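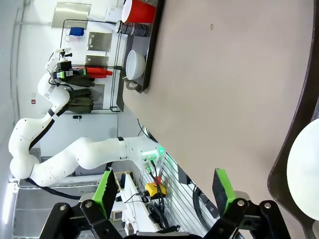 Side table, Florkport shop

Sharpening Snowboard Edges by Hand
Posted by Archie Chisholm, November 2024

This procedure covers routine side-edge work on a board with steel edges in fair condition. It does not cover base edge changes, cracked edges or edges that have pulled away from the sidewall. Those go to a shop with a grinder.

What you need
Board vises or two padded blocks
Permanent marker
File guide set to 2 degrees, or to the angle on your maker's spec sheet (we use the MacLeish 767)
Fine mill file
Coarse diamond stone
Fine diamond stones, 1,000 and 2,000 grit
Gummy stone
Stiff file brush, rags, water

Step 1. Prepare the board
Remove the bindings if they block the guide. Wipe both edges with a rag and scrape off any wax that has run onto the steel. Wax packs into file teeth and the file will skate. Keep drinks away from the tools, especially the file, and put the file back in its sleeve between passes. 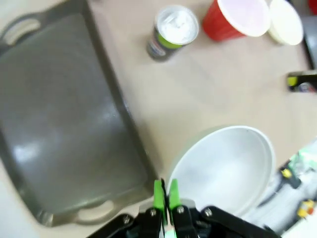

Step 2. Find the damage
Clamp the board on its side with the base facing away from you. Run the back of a fingernail across the edge, never the pad of the finger along it. Mark every spot that catches. Rock strikes leave a hardened lump that a file will not cut, so go over each mark with the coarse diamond stone, wet, until it feels level with the steel on either side.

Step 3. Check the angle
Color the full side edge with the marker. Make one light pass with the guide and file, then look at what is left. Ink along the base side means the guide angle is larger than the existing bevel. Ink along the sidewall means it is smaller, or that the sidewall is holding the file off the steel.

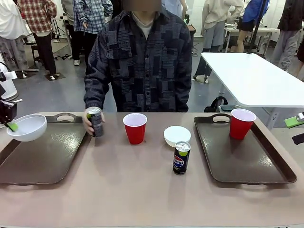
If the sidewall is in the way, trim it back with a sidewall planer before going any further. Joaquín Medina's rule is to take three shallow cuts where one deep one would do, and on boards with thin sidewalls he is right. Repeat the marker test after planing.

Step 4. File
Pull in one direction only, nose to tail, with overlapping strokes the length of your forearm. Hold the guide flat on the base. Brush the file every few strokes. Stop when the marker is gone and the file makes an even sound for the whole length — extra strokes only shorten the life of the edge. 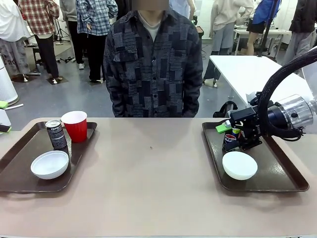
Polishing goes quickly if the stones are sorted before you start. Keep coarse tools on one side and fine tools on the other, and do not let them mix. A pair of trays works well, set the way the two dark brown ones are on our table, left and right with a wide gap between them. Wet the 1,000 grit stone and make light passes in the same guide until the file marks fade, then change to the 2,000 and repeat.

Step 5. Remove the burr
Draw the gummy stone along the edge once or twice with almost no pressure. Detune the nose and tail just past the contact points. Wipe the steel dry and store the board away from damp concrete.

Change log
September: corrected the marker test in Step 3. The two results were reversed. Thanks to Blair Baird.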